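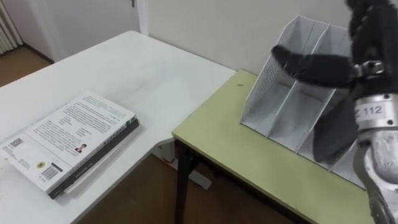

Tuesday, bench 2 — coating adhesion on the Oravec panels

Continued from the entry before the weekend. The question is still why the clear coat lifts at the corners on the Oravec panels and stays well on the Timasport ones, when both come from the same bath and the same oven.

Morning

Started at 9. The oven needed longer than usual to settle, so I used the time to sort the panels again. Last week's batch had the numbers written in pencil on the back and half of them are rubbed away. I have now scratched the numbers into the steel with the carbide pen, lower left corner, back side. Please do the same if you prepare new ones. Pencil is not enough, and marker goes away with the solvent.

Panel 514 is the bad one. I cut the cross pattern at the centre and also at the upper right corner. At the centre the tape took nothing. At the corner it took a piece the size of a fingernail, and under it the steel was dull, with a slight brown tone. I don't think this is rust. It looks more like residue of the degreaser which dried before the rinse came.

I repeated the cut on two Timasport panels in the same positions. Nothing came off, even when I pulled the tape quickly and against the rule.

What is different

The Oravec panels have a folded edge and the Timasport ones are cut flat. Liquid can stay inside the fold. When the panel hangs by its upper hole, the fold on the right side makes a small pocket, and it seems to me it drains later than the rest, maybe already in the oven. This would explain why only the corners are affected. It does not explain why the lower corners are sometimes good, so I am not fully satisfied with it.

The other possibility is the rinse water. The meter gave 3,680 this morning, in the same units as on the sheet by the tank. It is higher than I like, but I have no reading from the day when the first batch was made. Somebody stopped filling in the sheet in December. I started a new one and hung it on the same nail.

Afternoon

Made a simple test. Three Oravec panels, all degreased together. The first one I hung as always. The second I hung upside down, with the fold open to the bottom. The third I blew out with compressed air after the rinse, in the fold only, until no more drops came. Then the coat and the oven, all on the same rack.

They must rest overnight before the tape test, so no result today. By eye the third one looks the most even, but I looked at it knowing which it was, so this is not worth much.

Small things

The tape on the roll from Clumthorpe is narrower than the old one. The results should not be mixed in one table. I wrote "C" beside each value made with the new roll.

The blade in the cross cutter is worn on one side — the last line is always thinner. I ordered a new one from Brullside, the old part number is still valid.

Tomorrow: tape test on the three panels, centre and all four corners. If the upside-down one holds, try the same with a second set before changing anything on the line. Also take the rinse water reading before the tank is topped up, and once more after.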